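3.2 Building the hand-held gripper

The gripper was designed and assembled in the members' workshop at Rolham, using only the tools available to any member on an ordinary evening. We set this limit at the start. Earlier tools of the same kind had been made by groups with a machine shop close by, and we wanted to know how much of the accuracy depended on that. The first author, Esmaeil Hashemi, drew the housings and fingers; Fumiko Mizuno was responsible for the pads and for all of the bench tests reported in Section 4.

The body consists of 2 white housings, one on each side of the grip. Both are printed parts, and each carries screw holes in the same pattern so that a finger can be moved from one build to the next without drilling. The holes were first modelled at the nominal size of the screw and printed too tight. Opening them by hand gave uneven results, and in the second version the clearance was written into the drawing instead. The second version is the one used for everything that follows.

Each housing holds a flat, dark grey finger plate with a magenta pad behind it. The pads are printed in a flexible filament with fine parallel grooves running across the surface. We chose the ridged form after trying a smooth pad of the same material, which bent in one place and stayed stiff elsewhere. With the grooves the bending is spread along the pad, and the plate can turn a little to follow the side of a curved object. The colour has no purpose beyond being the spool that was on the shelf – although it did make the pads easy to find in the recordings when we came to check finger position by eye.

Closing force comes from a spring and a hand trigger. A Kazemi hobby servo was fitted in the first version and later removed. It held well enough, but it added weight at the front of the tool, and the person holding it tired quickly and began to tilt the wrist. The trigger is lighter and gives the user a direct sense of how hard the fingers are pressing. The same finger parts fit the Lukska arm used in Section 5, where the motor is mounted further back.
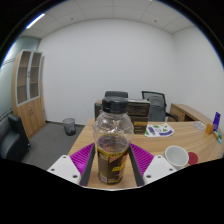 Drinks bottles were the hardest of the everyday objects to hold well. A thin plastic wall gives way under the fingers before the grip is secure, and the amount it gives depends on how full the bottle is and whether the cap has been tightened. Boxes and mugs did not show this. For bottles we therefore asked users to bring the plates in until both touched, pause, and only then squeeze. The pause was short, but it made the start of the grip much easier to mark afterwards. We also asked them to keep the base of the bottle on the desk until the squeeze was complete. Lifting and squeezing together was the most common cause of a crooked hold, and in several early trials the bottle turned between the plates as it left the surface.

The camera sits on the tool behind the fingers and has a wide-angle lens. This keeps both plates in view at all times, at the cost of strong bending of straight lines towards the edges. We did not correct the recordings before labelling. Correction was tried on one evening's trials and cropped away part of the finger housings, which are needed for the width estimate described in Section 3.4.

In total 564 trials were recorded with the second version. They were spread over several weeks in May and June, mostly in the evenings and on Sunday afternoons when desks were free. Objects were left wherever the previous user of a desk had put them, and no background was cleared or covered. The pads were replaced once during this period, when one began to split at the lower edge along a groove. The plates and housings were not changed.

Figure 4. Order of steps in one trial: approach, contact, pause, squeeze, lift, return. Times were marked by hand from the recordings.

Assembly takes one evening once the parts are printed. Fasteners came from a Ralletti mixed box, and any screws of the same diameter and length would do. The drawings include both versions of the housing, and we recommend starting from the second.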